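Mar 4, 2020

The sourdough, again, and a letter from Augustina 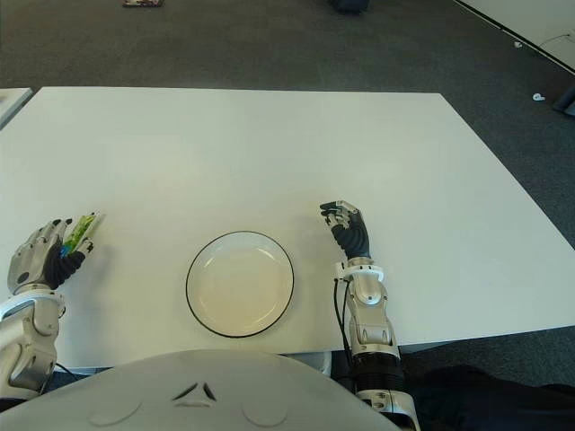 I meant to write last night but fell asleep with the lamp on and my glasses still round my neck, so this will have to do for two days at once. The starter has finally woken up. I have called it Wumia, after the village in Augustina's stories, because it is slow and stubborn and smells faintly of apples (she will laugh at me, I know she will). It had gone so flat and grey in the cold spell that I very nearly tipped it down the sink, but I gave it rye flour and a spot by the boiler, and this morning it had pushed its lid up and was creeping down the side of the jar!

So I weighed out 900 grams of the strong white and got going before breakfast, still in my dressing gown. The book says to rest the dough 12 hours somewhere cool. Mine is in the back porch under a tea towel with a brick on top of the bowl, which is for Ko, who is a dreadful thief for a cat of 13 and ate half a lump of raw pastry at Christmas and looked at me all evening as if I had done it to him.

While it rested I read Augustina Korletey's letter properly, with a pot of tea, instead of standing up in the hall. Four sides, both edges written on as usual, and a little sideways bit by the stamp about her knee. She has been baking too, sweet bread mostly, with nutmeg, and she says her oven has a hot corner so she turns the tin round halfway and sings one hymn before she turns it and one after. I have tried to work out which hymns. She is hoping to come over in September if her sister can have the dog, and I have already begun to fret about the spare room, where the curtain rail has come away and the ironing seems to live.

Walked up Farard Lane after lunch to get some air. Very muddy by the gate, and the first primroses out on the bank, such a pale sort of yellow, with one poor bee going from one to the next. Met Joan coming down with her shopping and we stood for ages talking about yeast and her son's new boiler and whether I ought to put seeds in the top. She thinks seeds. I think they get under my plate, and I have told her so before, but I may do one loaf with and one without and take her the seedy one.

Shaped them at teatime and they held up better than last week's, which spread out like a cowpat. Must remember to buy greaseproof paper, and stamps, and ring about the rail. The oven is on now and I can hear Ko at the porch door, so I had better go and see to him.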